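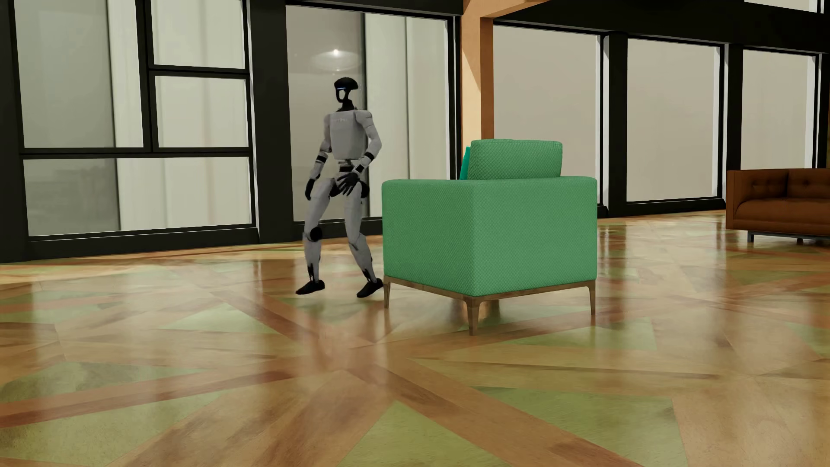

Tuesday, May 14, 2024

My niece Solveig has to choose a university by the end of the month, so on Saturday I drove her to the open day at Arnville. She is seventeen and says very little in cars. It's 42 miles.

We were handed a tote bag, a pen that didn't write and a map on which the library was apparently in the lake. Then came the welcome talk, given by a cheerful man from admissions who told us there were 399 courses and seemed ready to go through them all. Solveig wants to do geography. Geography got one slide, and it was mostly a picture of a hill.

After that, the halls. The room we saw had a desk, a bed and a window that opened nearly two inches - for safety, said our student guide, with the look of someone who'd spent a hot June in one. Rent is £780 a month, bills included. I made a small noise. Solveig pretended to be with another family.

Lunch was a jacket potato on a wall outside the students' union. She asked the guide three good questions about field trips, which was more than she'd said to me since breakfast, and got a proper answer to two of them.

On the way home I asked what she thought. "It was all right," she said, and fell asleep somewhere before the ring road. Her mother tells me she's since put it first on her list. We still have to go and look at Plokmont, where parking must be booked in advance.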